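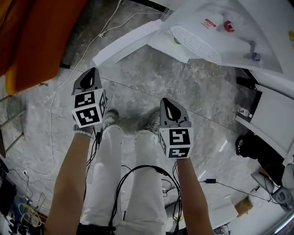
Uma garra em cada mão, com cubos brancos marcados a preto e branco.

Quando o robô aprende mal

Há quem diga que os robôs aprendem sozinhos. Será? Muitos aprendem copiando pessoas: alguém segura duas garras, faz uma tarefa, e o computador guarda os movimentos. Os desenhos quadrados dos cubos servem para a câmera saber onde está cada garra e para que lado ela aponta.

Na oficina Dimton, em junho, gravaram 275 demonstrações para ensinar o robô Grovier a guardar copos. Parecia muito. Só que em 19 delas a mão virou demais, o desenho sumiu da câmera e o programa inventou a posição que faltava. O Grovier copiou tudo, até o erro, e empurrou os copos para fora da mesa. Quebrou sete.

O folheto dizia "aprendizado perfeito". Desconfie dessa palavra! O robô não sabia o que era um copo nem percebeu o barulho do vidro.

A equipe apagou as gravações ruins e treinou de novo. Melhorou, mas ninguém provou ainda que o defeito não volta.

E os fios? Também merecem atenção. Um cabo solto perto dos pés pode fazer alguém tropeçar ou desligar a garra no meio do movimento. Se você visitar uma oficina dessas, olhe para o chão antes de andar e pergunte onde fica o botão de parada.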